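Packaging and Labels, session 4: what a pen case tells you before you open it

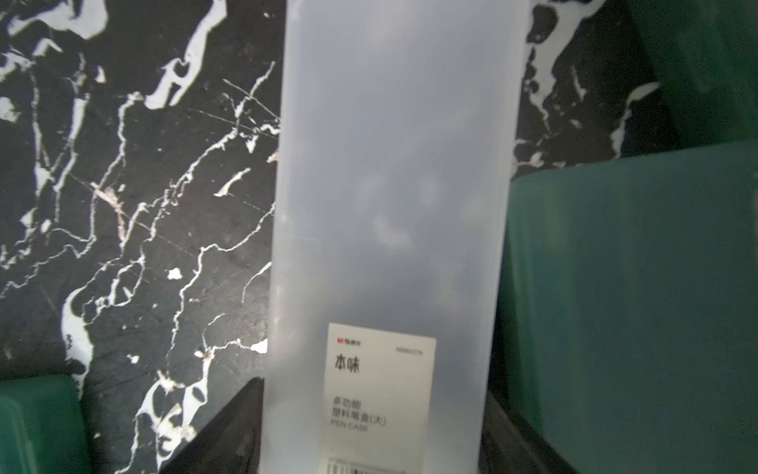 Notes by Marisol Gallagher
Gromdale evening course, Wednesday group

I've had a soft spot for frosted plastic ever since my first job at Doležal, so forgive me if I go on a bit! Clear plastic shows you everything, scruffy pencils included. Frosted lets the light in and blurs the rest, and all you get of the contents is soft grey and brownish shapes.

Now the label (my favourite bit). M&G logo top left, then the series name, 本味, in big bold black. Under that, smaller, 多功能 and 塑料笔盒(大): multifunctional, plastic pen box, large. The English, PEN CASE, comes last in little pale grey capitals, with the barcode below. So who is being spoken to first? Have a think about the order as well as the sizes.

For next week, bring 2 labels from home, one in a language you can't read, and try ranking the lines by importance. Žofie has offered to bring some from Tralville if you're stuck.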